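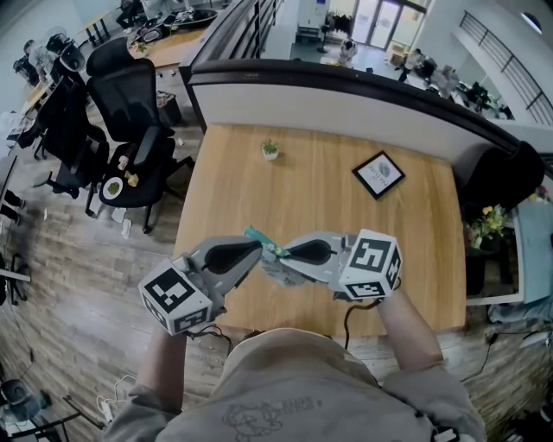
Marites Bautista objected, when an earlier version of these notes was circulated, that a tenant who pays weekly is not on that account a weekly tenant. The objection is sound and the wording of Section 2 has been changed.

Section 2. Notice and the periodic tenancy

A periodic tenancy runs from one period to the next until either party ends it by notice. The length of the period is normally taken from the way in which the rent is reckoned. Rent stated as 4,000 a year, payable in 12 parts, points to a yearly period even though money changes hands each month. Students should read the agreement before looking at the rent book.

In the Dallach problem the landlord served a month's notice on a shop let at 1,556 a quarter. Consider whether the notice was long enough, and on what day it could properly expire. Po-yen Tang's seminar paper takes the view that the parties had varied the period by conduct. The paper is on the reading list and need not be followed.

Fixed terms are dealt with separately in Section 3. A tenant who stays on after a fixed term and continues to pay may hold under a new periodic tenancy, but acceptance of rent is evidence only, and the intention of both parties must be examined.

Written answers to the Dallach problem are due by 4 p.m. on the last teaching day of January.

Last updated: January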